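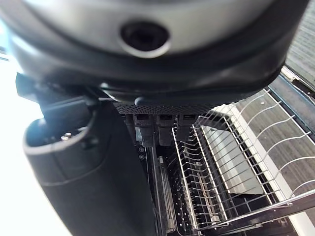 The nurse who runs the Monday blood pressure clinic at Hirken had been on her feet since seven when we finally sat down, and she still insisted on making the tea first. She has been at it for 20 years, and she talks about her patients the way other people talk about their cousins.

"Most folks walk in feeling fine," she said, stirring. "They feel fine, they've always felt fine, and then I put the cuff on and we have to have a little chat."

The clinic saw 334 people last year, many of them from the Valente side of town, where the bus finally started running again in July (she wrote letters about that bus, quite a few of them!). She'd like everyone to rest five minutes before a reading, with feet flat and no talking, and she admits the no talking part is hard on her too.

I asked about salt, and she laughed and put down her cup. "I don't take anybody's soup away. I ask them to read the can with me. One can had 1,000 milligrams in it and the gentleman had been eating two for lunch."

What worries her most is people who stop their pills once the numbers look good. "They're good on the pills, honey. Call me before you quit."

She was hoping to open a second morning over in Gunier, if she can find a room with a decent chair.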